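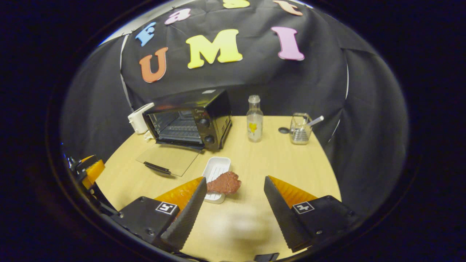

Table Cooking at Hawthorne Street

Search this gallery Go

Kamlesh Kashyap

I moved into the Hawthorne Street apartment in November. The built-in range had been out of order for a long time, and the landlord was waiting on a part. Until it was fixed I cooked on a table with a toaster oven. I kept going after the range was repaired, and this page collects what I used and what I made. Captions are short. Settings are for my oven and yours will be different.

1. The table
Light wood top, toaster oven set at an angle with its two knobs on the side panel. Small white tray in the middle with a reddish-brown piece of food on it, hanging over one edge. The clear panel with the black handle is lying in front of the oven, and the glass bottle is at the back.

2. Where the oven goes
I keep space behind it and on both sides. The first week I had it against the wall and the paint got warm, so it moved forward and has stayed there.

3. Outlet
The oven gets its own outlet. The kettle is on the other side of the room. Running both on one circuit tripped the breaker twice.

4. Drumsticks, first batch
Skin dried with a paper towel, then paprika, salt, garlic powder and flour. 40 minutes at 400, turned once. The coating stuck to the rack on the underside.

5. Drumsticks, second batch
Same coating with a spoon of oil worked into the flour. It held on much better. Two at a time is the limit if they are going to brown.

6. Drumsticks, the Gastura way
Gastura was the lunch counter near my old job. They used cornmeal and a lot of cayenne. I asked for the recipe and was told cornmeal and a lot of cayenne. Mine come out paler than theirs.

7. Crumbs
A cornmeal coating drops a lot of crumbs. Empty them when the oven has cooled. If they are left in they smoke the next time, and the smoke gets into toast.

8. Potatoes
Cut into wedges and soaked in cold water while the oven heats. 35 minutes. A single layer only. I have tried a double layer and half of them steam.

9. Carrots and onion
Same heat as the potatoes, ten minutes less. The onion at the edges goes black first, so I push it to the middle.

10. Flatbread
Store-bought, wiped with water on both sides, 2 minutes on the bare rack. Leave it any longer and it turns into a cracker.

11. Paratha
Frozen, from Kundis Grocery, packs of five. The package says skillet. In the toaster oven they puff unevenly but they do cook through. Brush with ghee when they come out.

12. Cheese toast
Sliced bread, grated cheddar, chopped green chili, a little raw onion. Top heat only. Stand next to it and watch.

13. Baked egg
One egg in a buttered ramekin with a spoon of cream. 9 minutes for a soft yolk. The ramekin holds heat for a long time, so take it out a minute before it looks ready.

14. Stuffed pepper
Half a bell pepper with leftover rice and peas. The tall ones touch the heating element and scorch, so I cut them lengthwise and lay them flat.

15. Fish
Tilapia in foil with lemon. It cooked well, but the apartment smelled of it until Tuesday. I now make it only when the windows can be open.

16. Cookies
Six to a tray. The back row is done before the front row, so the tray gets turned halfway. I freeze the dough in balls and bake a few at a time.

17. The two I use most
A small tray and a pair of tongs. The tray came from Kundis with a set of three, and the other two are too wide for the oven. The tongs have silicone tips and do not scratch anything.

18. Runska thermometer
A dial thermometer that hangs from the rack. It showed me the oven runs 25 degrees under what the knob says. I have marked the knob with a dot of nail polish at a true 400.

19. Cleaning the glass
Baking soda and water mixed to a paste, left on for 20 minutes, wiped off with a damp cloth. Do it with the oven unplugged and cold. A razor scraper works on the brown spots, but go slowly near the edges.

20. Cleaning the rack
Soak it flat in the sink. If the sink is too small, wrap it in a wet towel with dish soap and leave it overnight in the tub.

21. Cleaning the table
Wood does not like grease. I wipe it with warm water and a drop of soap and dry it right away. There is one dark ring on it from a hot pan in the first month. I have sanded it once and it is still there.

22. Storage
Spices are in a shoebox under the table, lids up with the names written on them. Oil is on the windowsill side where I can reach it.

23. Supper for three
The most people I have cooked for on this setup. Drumsticks went in first, then potatoes while the drumsticks sat under foil, then bread at the end. It took most of two hours and the first plate was cold.

24. Supper for one
One drumstick, one potato, whatever is in the fridge. This is most nights. The oven is hot in 7 minutes and I do not heat up the whole kitchen.

25. The range, fixed
Four burners and a full oven. I use the burners for rice and dal. The big oven has been on once, for a tray of squash that would not fit in the small one.

Notes on the recipes

All temperatures are Fahrenheit. Chicken is done when a probe thermometer reads 165 at the thickest part, away from the bone. I check every piece, because the small oven heats unevenly and two pieces from the same tray can be well apart.

For the coating in number 5: half a cup of flour, two teaspoons paprika, one teaspoon salt, one teaspoon garlic powder, one tablespoon oil. Rub the oil into the flour with your fingers until it looks like damp sand. Press it on firmly and let the pieces stand for 15 minutes before they go in.

For the cornmeal version, swap half of the flour for fine cornmeal and add cayenne to taste. Coarse cornmeal stays gritty.

I still need to write up the squash and the bread pudding.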